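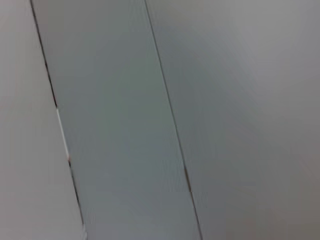
Gris clair, trait sombre

26 mai 2019

Je vous avais promis des nouvelles de mes nuits, et comme plusieurs d'entre vous m'ont écrit (merci, vraiment, ça m'a touchée plus que je ne saurais le dire !), je m'y mets enfin, avec une grande tasse de verveine à portée de main.

Pour celles et ceux qui arrivent : je dors mal depuis octobre. L'angoisse me prend vers trois heures du matin, le cœur qui s'emballe, les factures, le travail, ma mère, la chaudière, tout défile. J'ai longtemps cru que c'était dans mon caractère et qu'il fallait serrer les dents. Et puis mon médecin m'a orientée vers le centre Echeverri, où l'on propose un groupe autour de l'anxiété et du sommeil, en 10 séances, le soir, dans une petite salle au-dessus de la pharmacie.

J'y suis allée à reculons, je vous l'avoue. Parler devant des inconnus -- moi qui rougis en commandant du pain -- ça me paraissait au-dessus de mes forces. La première fois je n'ai presque rien dit, et on m'a laissée tranquille, ce dont je suis encore reconnaissante. À la troisième, j'ai raconté mes réveils, et la dame assise à côté de moi a hoché la tête tout du long. J'en ai pleuré dans le bus, mais c'étaient de bonnes larmes, si vous voyez ce que je veux dire.

On nous demande de tenir un carnet. J'ai d'abord essayé l'application Flokum, très jolie, seulement elle me réveillait pour savoir si je dormais (!), alors je suis revenue au papier. J'en suis à 67 pages, avec des gribouillis, des listes de courses et même une recette de clafoutis. Le soir, je note ce qui me tracasse et je ferme le carnet jusqu'au lendemain. Certaines nuits ça suffit. D'autres, pas du tout, et je me lève, je m'installe dans le fauteuil de l'entrée et j'attends que ça passe avec un vieux roman.

Il me reste deux séances. Si vous vous reconnaissez un peu là-dedans, parlez-en à votre médecin, ou à quelqu'un que vous aimez bien. Et racontez-moi en commentaire, je réponds à tout le monde, parfois avec du retard.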